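Forum Robotik & Automatisierung > Beschaffung und Planung

Thema: Budget Manipulationszelle, gebrauchter Arm oder neu, und was kostet das Drumherum

vcele_stj
Mar 3, 2019

Moin zusammen,

wir planen am Standort Stiltovthorpe einen zweiten Messplatz für Schiebe- und Kontaktversuche auf der Tischfläche. Kleine Teile, geringe Kräfte, keine Greifaufgabe im engeren Sinn. Der Antrag muss im Januar bei der Verwaltung liegen, die Angebote sollen vorher beisammen sein. Stand der Überlegungen:

- Arm: sechs Achsen, gebraucht, Angebot von Khumalo liegt vor
- Tisch: Lochplatte im Raster, mit Untergestell
- Endeffektor: starrer Einzelfinger statt Parallelgreifer
- Auflage: Holzplatte, lose oder verschraubt, noch offen
- Kraftmessung: offen
- Sicherheitstechnik: offen

Für Tisch, Untergestell und Kleinteile habe ich 2835 Euro netto angesetzt. Der Arm läuft über einen anderen Topf und ist in der Summe nicht enthalten. Fragen: Ist das für den Tisch realistisch, und was habe ich vergessen?

Gruß
Vusumuzi

plattenheini
Lochplatte kommt auf die Größe an. Ohne Maße kann dir das niemand beantworten. Stahl oder Alu? Lackiert oder eloxiert? Gewinde in der Platte oder nur Durchgangslöcher? Durchgangslöcher sind deutlich billiger, dafür kommst du von unten mit der Mutter dran oder eben nicht, je nach Untergestell. Das ärgert einen bei jedem Umbau.

vcele_stj
Alu, Durchgangslöcher, aus mehreren Paneelen zusammengesetzt. Untergestell Profil, von unten zugänglich. Der Arm steht auf einer eigenen Säule und belastet die Platte nicht.

plattenheini
Dann passt der Betrag, sofern das Gestell keine Sonderhöhe hat. Stoßfugen zwischen den Paneelen beachten, da hast du je nach Lieferant Versatz. Ebenheit im Angebot schriftlich festhalten lassen, im Katalog steht dazu meist nur ein Wert pro Einzelpaneel.

K_Lindner
Ich würde den Ansatz grundsätzlich anders aufziehen. Ein gebrauchter Arm ohne Wartungsnachweis ist kein Schnäppchen. Bei uns war nach Übernahme ein Gelenk fällig, dazu Steuerung mit altem Softwarestand, Update kostenpflichtig. Am Ende lagen wir knapp unter Neupreis und hatten keine Gewährleistung. Wenn der Topf für den Arm es hergibt: neu kaufen, Gewährleistung mitnehmen, fertig.

vcele_stj
Wartungsheft ist laut Khumalo vorhanden, 24 Monate Restlaufzeit auf die Gelenke. Habe ich bisher nur mündlich.

K_Lindner
Mündlich ist wertlos. Seriennummern der Gelenke geben lassen und beim Hersteller abfragen. Betriebsstunden aus der Steuerung auslesen, Bildschirmfoto verlangen.

mthembu_a
Zum Endeffektor: Einzelfinger ist für Schiebeversuche die richtige Wahl, wir fahren das in Jornstead seit der ersten Ausbaustufe. Drei Posten fehlen in der Liste von Vusumuzi.

1. Flansch und Adapter. Wird regelmäßig vergessen. Zwischen Handgelenk und Finger sitzt bei uns ein Metallring mit Klemmhalter, und der Halter war Sonderanfertigung.
2. Ersatzfinger. Mindestens zwei. Bei einer falsch gesetzten Z-Höhe ist der erste krumm.
3. Probekörper. Klingt nach Bastelkiste, aber wenn die Reibwerte streuen, sind die Messreihen nicht vergleichbar. Alle Teile aus einer Charge beschaffen oder selbst fertigen, mit Reserve.

plattenheini
Zu Punkt 3: Selbst drucken, Materialkosten vernachlässigbar. Dafür braucht es keine eigene Budgetzeile.

mthembu_a
Widerspruch. Die Druckerstunden und die Nachmessung zahlt auch jemand. Wir haben 26 Teile gefertigt und einen Teil davon wegen Maßabweichung aussortiert. Wer das unter "Kleinteile" bucht, hat beim Nachkauf kein Geld mehr.

K_Lindner
Sehe ich wie Ayanda. Verbrauchsmaterial separat ausweisen, sonst kürzt es die Verwaltung beim ersten Durchgang.

rk_sensorik
Kraftmessung nicht auf später schieben. Ein Kraft-Momenten-Sensor am Handgelenk ändert Bauhöhe, Traglast und Kabelführung. Wird er nachgerüstet, ist der Adapter für den Finger ein zweites Mal fällig. Wenn das Geld jetzt nicht reicht, wenigstens ein Distanzstück gleicher Höhe einplanen und später tauschen. Die Steuerung von Plimum hat dafür einen freien Eingang, andere nicht. Im Angebot prüfen.

vcele_stj
Danke, Distanzstück kommt in die Liste. Bleibt die Auflage. Direkt auf der Lochplatte schieben scheidet aus, kleine Teile verhaken an den Lochkanten. Kunststoffplatte, Holz oder beschichtete MDF? Ayanda, was liegt bei euch?

mthembu_a
Holz, aus Ahornplanken, auf der blauen Lochplatte. Finger senkrecht von oben, Zylinder und Würfel dicht an dicht darum, davor genügend freie Fläche zum Schieben. Die Fugen zwischen den Planken laufen quer zur Hauptschieberichtung. Das würde ich heute anders bestellen. 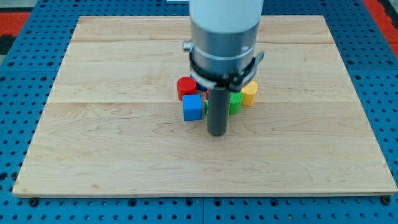 plattenheini: Massivholz arbeitet, bei schwankender Luftfeuchte wölbt sich das, und dann ist die Z-Höhe an der Plattenkante eine andere als in der Mitte. Für eine Messfläche würde ich das nicht beantragen. HPL auf Träger, verschraubt, einmal vermessen, dann ist Ruhe. Kostet mehr, fällt bei der Gesamtsumme aber nicht ins Gewicht.

mthembu_a
Der Raum ist klimatisiert, die Abweichung liegt unter dem, was unsere Bahnplanung ohnehin als Abstand einrechnet. Für Versuche mit definiertem Reibwert stimme ich zu, da ist HPL die bessere Wahl. Für Lernverfahren, bei denen die Umgebung streuen darf, ist Holz ausreichend und in einer Stunde ersetzt.

rk_sensorik
HPL glänzt je nach Dekor. Bei Kameras von oben gibt das Reflexe. Matte Oberfläche bestellen und vorher ein Muster unter der tatsächlichen Beleuchtung anschauen. Beleuchtung fehlt in der Liste übrigens auch.

K_Lindner
Und die Nutzungsdauer. Wenn die Abschreibung bis 2023 läuft, muss der Arm bis dahin mit Ersatzteilen versorgt sein. Bei einem Gebrauchtgerät bitte schriftlich vom Hersteller, nicht vom Händler.

vcele_stj
Zwischenstand, damit es gesammelt steht:

- Tisch wie geplant, Ebenheit über die Stoßfugen im Angebot fixieren
- Adapter, Distanzstück und zwei Ersatzfinger als eigene Position
- Probekörper separat
- Auflage: HPL matt anfragen, Holz als Alternativposition
- Beleuchtung ergänzen
- Arm: Seriennummern bei Khumalo angefordert, parallel Neuangebot

Sicherheitstechnik ist weiter offen. Reicht bei der Geschwindigkeit die Leistungsbegrenzung der Steuerung, oder verlangt eure Arbeitssicherheit trotzdem einen Scanner?

rk_sensorik
Hängt am Endeffektor. Ein starrer Finger ist bei der Risikobeurteilung ungünstiger als ein abgerundeter Greifer mit großer Fläche. Durchmesser und Form der Spitze angeben, dann kann man rechnen.

mthembu_a
Bei uns Spitze unten verrundet, kein Scanner, dafür reduzierte Geschwindigkeit und Zustimmtaster. Die Beurteilung kann ich dir ohne Anlagen per PN schicken.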